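# Is a "no-heat" transfer vinyl worth it for team shirts, or is it a gimmick?

Our rec basketball league plays in red jerseys and we need to add numbers for the new season in June.

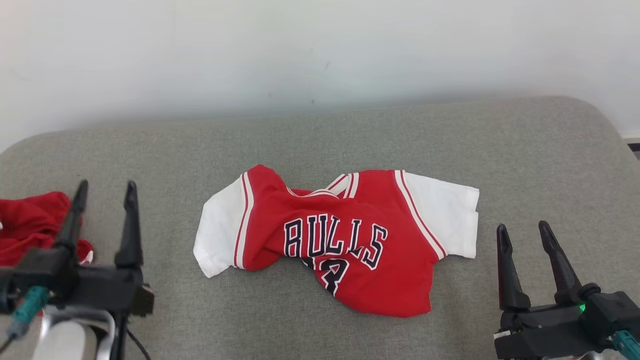 ## Details

The league has 58 players and I somehow agreed to do the numbers. I was quoted a price by a print shop in town that made me laugh out loud, so I started looking at doing it at home. I don't own a heat press. I have an iron, a kitchen table and not much patience.

There's a product called Zurkeck that claims you peel it, rub it down with a spoon, leave it overnight and it survives 40 washes. I find this very hard to believe. The reviews are all five stars and all sound like they were written by the same cheerful person. The shirts are polyester, which I'm told makes everything harder.

What I want to know:

- Does any cold-applied vinyl hold up on polyester that gets sweated in?
- If not, can a household iron do the job without leaving a shiny square?
- Is the "cures overnight" thing real or is it sales talk?

I've already seen the Zurkeck video. Please don't send me the Zurkeck video.

## Replies

**varkutport_sews**

I'd put your doubts at the right level. I bought one pack to try on practice shirts and got 9 wearable numbers out of it. By the third wash the corners were lifting on all of the ones with sharp points, so the 4s and 7s went first. The 8s and 0s lasted longer, and a couple of them are still on, though they've gone stiff and they crackle when you fold the shirt.

As for curing overnight, adhesive does get stronger if you leave it alone, so there's something to it. What I don't buy is the 40 washes. The small print on my pack said cold water, inside out, hand wash, dry flat. Who hand washes a basketball shirt? If you treat it like a museum piece then sure, maybe it makes it to 40.

The iron can work with a low-temperature vinyl made for polyester. Things I'd do:

1. Test on an inside hem or an old shirt of the same fabric.
2. Turn the steam off and empty the tank. Steam holes leave cool spots and you get patchy sticking.
3. Use a hard surface with a folded cotton towel on it. Ironing boards have too much give.
4. Press straight down and hold for the time on the vinyl's own sheet. No sliding.
5. Let it cool before you peel, unless the sheet says hot peel.

The shiny square is scorching, or at least flattened fibers, and it doesn't wash out. A thin cotton cloth or a sheet of baking parchment between iron and shirt helps. It won't save you if the iron is simply too hot, and the dials on cheap irons are more of a suggestion.

Also watch for dye creeping up into white numbers on red polyester. Mine went pink after a month. There are vinyls sold as "blockout" for this. I haven't tried one and I'd want to see it on a shirt that's been through a season before I believed the label.

**canico**

just use fabric paint and a stencil, did it for my kids team and it was fine. 3 coats

**tieu_laundry_room**

I'd be careful with the paint advice above. Most fabric paint is made with cotton in mind, and on slick polyester it tends to sit on top and crack where the shirt stretches. Some brands say they're fine on synthetics. Check the bottle and then test anyway.

I ran the wash for a small club in Tiêu for a few years and saw every kind of number come through. Sewn-on twill outlived the shirts. Pressed vinyl from a proper machine was next. Home-ironed vinyl was all over the place – some lasted two seasons and some came off in the drum and stuck to somebody else's shorts. I never saw a cold-applied one that I'd have paid for.

For 58 shirts I would not do this with an iron. You'll be at it for days and your pressure will be different on every one. Ask whether a library or school near you has a heat press you can book. Failing that, go back to the print shop and ask for the price if you cut and weed the numbers yourself and they only press them. That was almost half the full quote when we did it, but shops vary a lot and yours might say no.

Whatever you use, skip the fabric softener before and after. It leaves a coating and the adhesive hates it. New shirts should get one plain wash first as well, even if the packet says it doesn't matter.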